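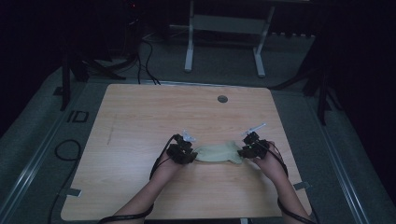

M. Rantala
Contributing writer

The Green Cloth

My sister kept the table when our mother's house was sold, and I kept the cloths. There were 33 of them in a flour tin under the sink, washed and put away flat. The pale green one was on top.

On Friday I took it over to her place on the Ando Street bus. She had the table against the window with nothing on it.

"You've brought that," she said.

"You said you wanted one."

"I said I'd take one if you were throwing them out."

I put it down on the wood and pulled it straight by the ends. It wouldn't lie properly. Mum used to fold them in half, then in half again, then once more, and she pressed each fold with the side of her hand. I had watched her do it more than 100 times and still got the corners wrong.

My sister ran a finger down the scratch on the left side. It was so thin you had to know it was there.

"That was you," she said.

"It was the cat."

"We never had a cat at this table. We had the cat at Pliletti Road."

I thought about it and she was right. I folded the cloth over once and the top edge came up short, so I opened it out and started again. She filled the kettle. A truck was backing into the lane and we waited for it to finish.

"The man downstairs offered me 200 dollars for it," she said. "The table."

"What did you tell him?"

"I told him I'd think about it." She got down two mugs. "I've thought about it."

I did the second fold, and the third. It was a bit fat on one side. She came over and looked, then shook the whole thing out and handed one end back to me.

"Longways first," she said. "She always went longways."

We did it longways. Then she put it in the drawer with the tea towels and asked if I still took sugar.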